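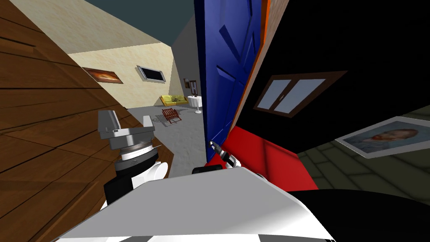 ROBOTICS | STUDENT PROJECTS

The Door Problem

At Brustwood, a student club spends a semester teaching a simulated robot to get through a house

The apartment has a yellow sofa and a blue door, and it exists only on a server in a converted storage room at Brustwood. Members of the college's robotics club call it Turkden. The club has spent most of the school year inside it, working on one task: get a two-armed robot to take hold of a door, swing it, and keep the rest of its body out of the way.

Doors are a standard exercise in mobile manipulation and a hard one for beginners. A cup can be picked up from almost any side. A door is fixed to a wall and moves along an arc set by its hinges, so the hand has to follow that arc. If the planned path and the real arc differ by too much, the fingers slip off or the arm strains against the hinge. Meanwhile the robot's own base and its second arm take up room that the door may need.

"The first version treated the idle arm as if it weren't there," said Viola Testa, who leads the club's software group. "It opened the door into its own elbow. The solver reported success, because we had only asked it about the handle."

The current setup gives the club a view from the robot itself. The white shell of the body runs along the bottom of the display, one gripper stands up close on the left, and the other reaches out toward the lower edge of the door. The view is useful for finding mistakes in arm posture, though it takes some practice to judge distance from it. Testa's group checks every run against logged joint angles before anyone is allowed to call it good.

The rooms come from a layout generator that the club wrote over the summer and has been repairing ever since. It places walls, floors and furniture, then assigns colors and surface textures from a list. Realistic decorating was never a goal. A controller trained against a single pale door in a single pale hallway tends to learn the hallway, so the generator is told to vary things widely. A saturated blue door can end up next to a black wall and a bright red surface, with green tile on the floor nearby. Paintings are picked from a folder of image files, one of which is a portrait of a red-bearded man in the post-impressionist manner. The club has 56 layouts in its training set and holds back 10 more for testing.

Each layout is run many times with small changes to the starting position, the hinge friction and the weight of the door. A full training cycle comes to 3,000 attempts and takes most of a night on the club's hardware. Results are read at a meeting that starts at 4 p.m. and often ends in an argument over thresholds.

The definition of an open door took up three of those meetings. The club settled on a hinge angle wide enough for the base to pass, held for two seconds, with no contact recorded between the door and any part of the robot other than the fingers. Under that rule the success rate on the test layouts fell sharply. It has since recovered, mainly through a change in how the two arms share space - the planner now parks the free arm first and treats it as a fixed obstacle while the other one works.

Furniture remains a source of failures. A chair standing in open floor casts a shadow that the vision module sometimes marks as solid, particularly when the chair has a slatted back. Newer members have been assigned to that bug. The present fix compares color images with depth readings and discards anything that has no height, and it adds a short delay to each planning step.

The work is aimed at the Minmont student competition in July, where teams submit code and have it run on rooms they have not seen. Entries are scored on completed openings, contact force and time. Brustwood entered last year with a one-armed model and placed in the lower half of the table. Two arms bring no bonus under the rules, but the club intends to use the second to hold the door once it is moving, which the older model could not do.

Hardware is a separate question. Marino, a parts supplier near the campus, has offered the club a discount on a pair of grippers, and a subgroup has started pricing a base to carry them. Testa would prefer to wait. The simulated hinge still behaves badly at low speeds, she said, and the friction values were copied from a table that no one in the club has checked against a physical door.

That check is scheduled for after midterms. It calls for a spring scale, a protractor and the door of the storage room, which sticks.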